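Changed the water plan for the Witbridge walk this week. Notes below for anyone using the old route sheet.

1/ The path from Witbridge station to the Griltska garden is 5 km each way. The sheet gives the distance correctly but leaves out the climb after the second gate, where most of the time goes.

2/ The garden opens at 9 in winter. The first bus up is at 8 and gets in well before that. There is a covered bench by the ticket hut.

3/ Moss is best on the north slope. Snowdrops are out under the larches. The plum trees by the pond are still in tight bud, and I would allow until the end of the month at least.

4/ The upper loop is shut between the pond and the Msimang bridge while the handrail is replaced. The diversion is signed going up. Coming down it is not, so keep left at the stone trough. 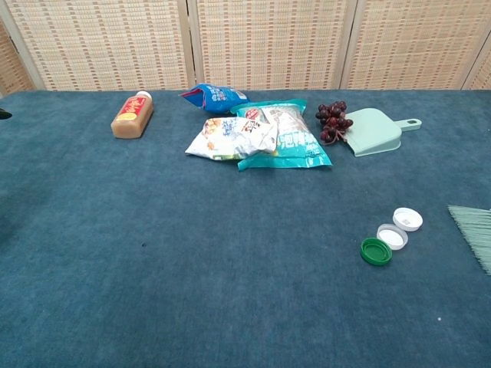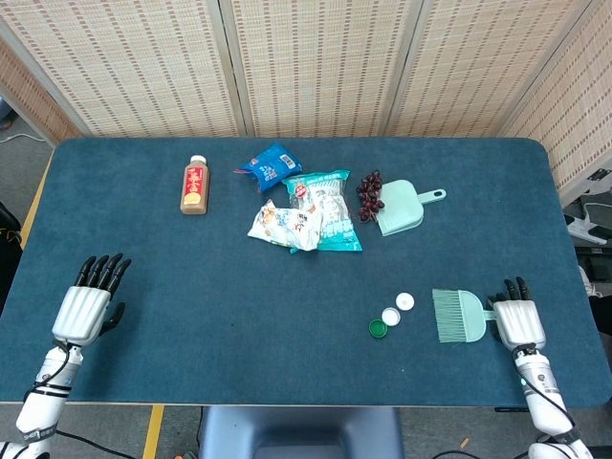 Folding screen, blue-green table covering.

5/ The tap at the stone trough is off until spring. Fill up at the station. A litre each is enough at this time of year if you stop at the tea room.

6/ The tea room keeps winter hours and takes cash only. Last orders are well ahead of closing.

7/ Leaf colour, as I keep being asked: the maples on the lower terrace turn in the last week of October, the ones by the bridge a few days later. Go on a weekday. The car park is full by mid-morning at weekends.

8/ The Skustik map still shows the old exit by the mill. That gate is locked. Go out the way you came in, or add the lane, which is muddy and has no verge.

9/ Return buses leave from the far side of the road, opposite the shelter. I have corrected the route sheet for this and for the tap. The climb still needs measuring.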